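Section 4: Safe Working at the Two-Arm Bench Cell

Issued by Skestora Training and Standards. Approved by Radosław Zalewska. Revision in force from September 5, 2022. This section replaces the sheet circulated in May.

4.1 Scope

This section applies to every person who sets up, operates or supervises a two-arm bench cell at the Plustimgate site. It covers the handling of small metal parts between the table and an open tray. It does not cover servicing of the arms, for which see Section 7.

Operators must have completed the Ena induction before they work under this section. Visitors may watch from behind the floor line but may not touch the controls.

4.2 Preparing the bench

1. Check that the stop button is within reach of the operator's seat and press it once to confirm that both arms lose drive.
2. Release the stop button and wait for the status light on each arm to come on before sending any command.
3. Lay the table cloth flat. Smooth out any fold deep enough to catch the lower edge of a gripper.
4. Place the tray where both grippers can reach it without either arm being fully stretched.
5. Move spare cables to the back of the table. Cables that serve the arms must hang with enough slack for the full turn of the wrist.
6. Close the lid of any parts organiser left on the table.

Note: The tray is not fixed down. If it shifts during a run, stop both arms and put it back by hand.

4.3 Setting the limits

The speed limit for bench work is 20 per cent of the rated speed while a programme is being taught, and 30 per cent once it has been signed off. These limits are set in the Pastor control panel under "Bench profile" and are protected by the supervisor's code.

Only one arm may enter the tray area at a time. The other arm is to be held at its own side of the table with its gripper clear of the tray walls.

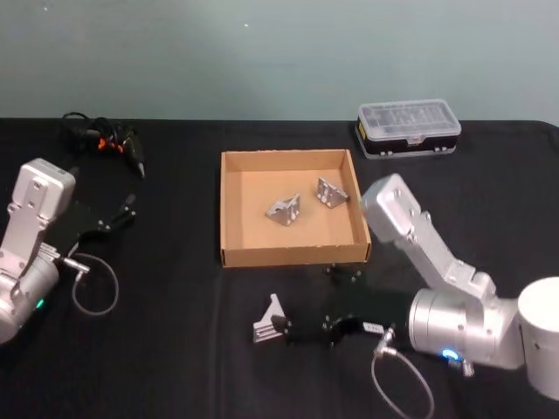
What should the operator do if a part slips in the gripper?

Stop the arm first, then open the gripper from the panel with the arm at table height. The part may be picked up by hand only after the stop button has been pressed.

4.4 Handling metal brackets

1. Grip the bracket by a flat face. The edge of the strengthening web gives a poor hold and may mark the gripper pads.
2. Lift clear of the tray wall before moving sideways.
3. Lower the bracket until it touches the tray floor, then open the gripper. Do not drop parts into the tray.
4. Leave room between brackets for both fingers of the gripper.

Caution: Bracket edges can be sharp. Wear cut-resistant gloves when loading or emptying the tray by hand – and take them off before using the touch panel.

Caution: Keep hands, sleeves and lanyards away from the joints at all times while drive is on, including when the arms are still. A waiting arm may start without warning.

4.5 Ending a run

Return both arms to the rest position, press the stop button and enter the run in the bench log. Faults are to be entered under code 88 and reported to Teun Timmermans before the cell is used again.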